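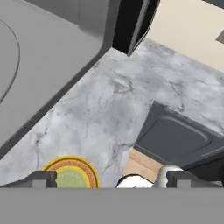

Wrist view, simulated kitchen, Plundby build.

To: Gevden users list
Re: Object not released at plate

Pudumel support wrote on Wednesday:
> Of 10 runs, 2 ended with the item still held over the plate.

The fault is confirmed. Please suspend unattended runs until the release check is corrected.

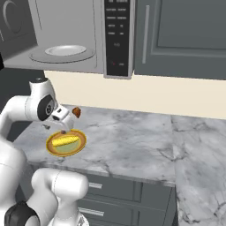
Interim measures

Set the time limit to 140 seconds and report any further failures to the McIver desk. 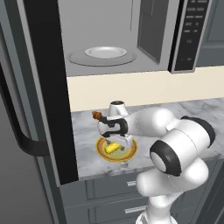 Brown item at the gripper, above the plate and corn.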